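Sena Frimpong has the kettle going before I've got my shoes off. She has lived in this kitchen in Jonduvwood for 10 years, and she'd like it known that for most of them she couldn't find a teaspoon.

"I used to think I needed a bigger kitchen," she says. "Everyone thinks that! Then I measured the bench one rainy afternoon and realised I had heaps of it, I'd just buried it."

Frimpong writes the household column for Stula, a little newsletter with a very loyal readership, and her series on working benchtops has brought in 86 letters so far. She has kept them all in a shoebox (labelled, of course). Most people write to argue with her about toasters.

Her position is that the toaster stays out. So does the chopping board, so does the coffee plunger, so does anything else you reach for before nine in the morning. "Those magazine kitchens with one lemon in a bowl, I love looking at them, but where's the bread? Who's eating? I want to see a bench that's had breakfast made on it."

I could have cheered. My own toaster lives in a cupboard under the sink because I once read that it should, and I've been lifting it out every day for years.

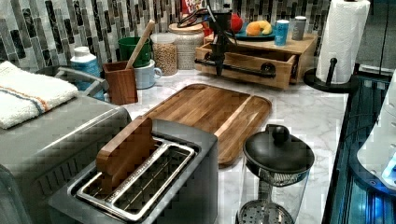 What she is strict about is the back row. Tall things go against the tiles, canisters and jars and the utensil box, and the front is kept for whatever you're using. She's a great believer in clear glass for grains and beans, so you can tell from across the room when you're running low, and she'll happily mix it with white ceramic and timber. "They don't have to match. They just have to be friends."

Then there are drawers. Frimpong gets properly excited about small wooden drawers that sit up on the bench, and I've come away a convert. "You put the fiddly stuff in there, your tea bags, your pegs, your rubber bands, and the top is a shelf. You've got the same bit of bench doing 2 jobs!" She says you should be able to open the drawer fully without shifting anything else, and if you can't, it's in the wrong spot.

The marble pattern gets a lot of questions from readers too. She's all for it. Grey and white hides crumbs beautifully, she says, and a busy tile behind it is very forgiving of splashes.

Her friend Lindalva Damasceno drops in halfway through our second cup and disagrees about nearly everything, starting with tea towels. Damasceno wants them on a hook. Frimpong wants one folded, within arm's reach, always. They've been having this argument since they met at a pottery class, and I don't think either of them wants to win it.

Before I go I ask where a person should begin. "With the thing that annoys you most," Frimpong says. "Move it tonight. If it's worse, move it back."

My toaster is on the bench now, next to the bread.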